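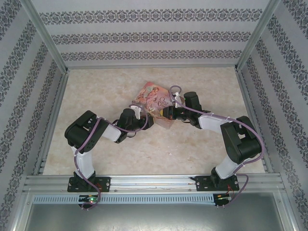
Should a printed packet be kept once its contents have been used? In most households it need not be, but a packet with a good illustration may be emptied, wiped, pressed flat and stored with other paper items.

The question was put to me by Hashini Kumarasinghe after my note on biscuit tins, and it deserves a fuller reply than I gave at the time. I have kept printed packaging for 20 years. The collection began with tea wrappers and now takes in soap papers, sweet bags, tissue packets and a good many items whose first purpose I can no longer establish. Readers who expect a method will find one below, although it has changed more than once and will no doubt change again.

On selection

I keep a packet for its printing. The value of what it held is of no concern. Pink grounds are a weakness of mine, particularly where they run into peach, and so are figures in loose drapery, which packaging designers seem to have borrowed from one another for a very long time. Ornate lettering is a further attraction. It is often hard to read, and I have stopped regarding this as a fault. A title set in dark, curling letters over a pale ground will usually be admitted to the boxes even where the rest of the design is poor.

Duplicates are not kept. I made an exception for the soap papers from Palumbo, where the colour varied so much between printings that it seemed wrong to part with any of them. Elisa Farina has since taken seven of these for her own albums, and they are better looked after there.

On opening

A packet intended for keeping should be opened along the seam on the back. Scissors are preferable to fingers. The thin, shiny films tear in a straight line once started, and the tear will generally find its way through the middle of the picture. Where there is a flap, it should be lifted slowly and left attached. I used to trim flaps to make a tidy rectangle, and I regret it, as the maker's details were very often printed there.

Paper packets may be brushed out with a soft brush. Film packets may be wiped with a barely damp cloth and left open on a towel overnight. Any packet that has held something oily is best photographed and thrown away. The smell does not leave, and it passes to its neighbours.

On flattening

Shiny packets crumple at the edges and keep the crumple. I have tried a warm iron through a tea towel and cannot recommend it, having lost a very pretty wrapper from Tikthorpe in that way. The present arrangement is a sheet of blotting paper above and below, a board on top, and the heavier cookery books on the board. The packets remain there for 25 days. Shorter periods have been tried and the corners lift again.

Creases in the film will soften but will not disappear. Fiorella Ferri holds that they are part of the object and should be left alone, and that pressing is a form of vanity. We have agreed to differ on the matter.

On storage

Pressed items go into shallow card boxes, face up, with a sheet of plain tissue between each. Pinks fade badly in daylight, and the boxes are therefore kept in the cupboard on the landing, away from the window. Plastic sleeves were used until last November, when I found that two of the older wrappers had stuck to theirs. They have been moved to tissue, with some loss of ink.

Each box carries a slip on the inside of the lid giving the place where the items were bought. Dates are added where I remember them. My slips for the Prindavach holiday are nearly all blank, which is a pity, as there were some fine things in the station kiosk.

On display

Very little is displayed. A frame in the hallway holds a changing selection, and at present it contains the Rernum tea wrappers, which are green and have stood up well to the light. Imani Pettigrew has asked whether the pink items might have their turn. They may, for a fortnight in the darker part of winter.

Correspondence on glassine bags has been received and will be answered in a separate post. Any reader able to identify the printer of the small Tikthorpe sweet bags is asked to leave a comment.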